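Equipment Review: Laryea Touring Electric Bicycle, Guided Fleet Edition

Prepared for member operators by the Mando Trails Visitor Association
June 5, 2018

The association reviews equipment used by tour operators along the Mando river corridor. The present review concerns the Laryea touring bicycle, supplied by Cutow Cycles, in the version sold to guided tour companies. Two bicycles were provided on loan, one in the regular frame size and one in the low-step frame. They were returned at the end of the trial, and no payment was received from the supplier.

Testing was carried out in April on the two routes most often used by member operators: the paved river path to the old ferry landing, and the hill loop through Kundik, which includes a long climb on packed gravel. Riders ranged from staff guides to visitors who had not been on a bicycle for many years. Farah Kwok, who coordinates rider safety for the association, supervised the visitor sessions.

Ride and handling

The Laryea is a heavy bicycle, and this is felt mostly when it must be lifted onto a rack or turned around in a narrow space. On the road the weight gives it a calm, settled manner. The upright position was well liked by visitors, who could look around at the scenery without strain in the neck or shoulders. On the Kundik gravel the wide tires held their line, although two riders found the front end slow to respond in the tight bends near the quarry gate.

Pedal assist is offered in four levels. The lowest is gentle and suits the river path. The second was preferred by nearly everyone for general use. The highest level comes on with some force from a standing start, and guides should show it to new riders in an open area before the tour sets out. A thumb throttle is fitted on the right side. It can be disabled by the operator through the display menu, and several members may wish to do so on shared paths.

Braking was firm and even on the hill loop, including the long descent after the chapel. The levers can be adjusted for smaller hands with a simple tool.
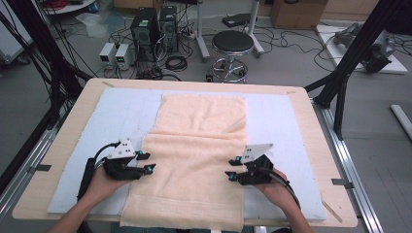

Battery and range

Cutow does not publish a single range figure for the fleet version, and we consider this reasonable given how much the result depends on the rider and the ground. In our trial the regular bicycle completed the morning and afternoon river tours on one charge at the second level of assist. The hill loop drew far more heavily on the battery, and operators who plan to run it twice in a day should budget for a spare.

The battery locks into the frame with a key and slides out to the side. Removal is easy once learned, but the latch needs a firm push on return. On one occasion it was not fully seated and the display shut off a short distance into the ride. A clearer click, or a colored mark on the latch, would be a welcome change.

Comfort and fittings

The saddle is broad and soft. Visitors approved of it; guides, who spend longer hours in the seat, would choose something narrower. The rear rack accepts standard bags, and the bell is loud enough to be heard over wind. The display is readable in full sun but too bright at dusk, even at its lowest setting.

The kickstand is the weakest part of the bicycle. It sinks into soft ground at the ferry landing and must be retightened often. Welington Arruda, who maintains a rental fleet at the lower trailhead and inspected both bicycles for us, recommends replacing it before the bicycles enter service.

Cost and service

The fleet price quoted to the association was $3000 per bicycle, with the spare battery, charger and rack included. A yearly service plan is available for $200. The plan covers brake pads, chain and software updates, but not tires or tubes. Members should read the terms with care – damage caused by transport on a vehicle rack is excluded, and this is a common source of repairs in our area.

Replacement parts ordered during the trial arrived promptly. The printed manual is brief, and the section on error codes refers the reader to a website that was not complete at the time of writing.

Assessment

The Laryea is recommended for operators whose tours are mainly on paved or well-kept paths and whose guests include a large share of first-time riders. For companies running the Kundik loop as their main product, the association advises a trial rental before purchase. Cutow has confirmed that short rentals can be arranged for members outside the summer season.

Copies of the route notes and the battery log may be requested from the association office.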